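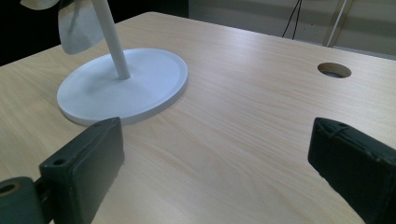
Teodoro Barroso was 13 when he told his rabbi he didn't believe a word of it. "He said fine, come Thursday anyway," Barroso says. So he came. Kept coming, 15 years now, and in March he started leading the Torah study himself.

His mother, Lucía Lorente, still isn't sure what to make of it. "We were not a synagoge family," she says. Holidays, maybe.

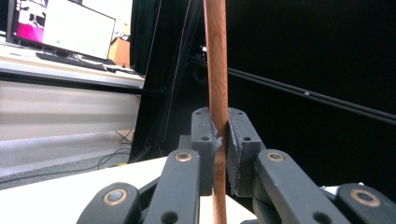
The group is small — seven regulars, two of them not Jewish. They argue a lot. Does he believe it now? Long pause. "Ask me after Passover. Some weeks yes, some weeks I just like teh arguing."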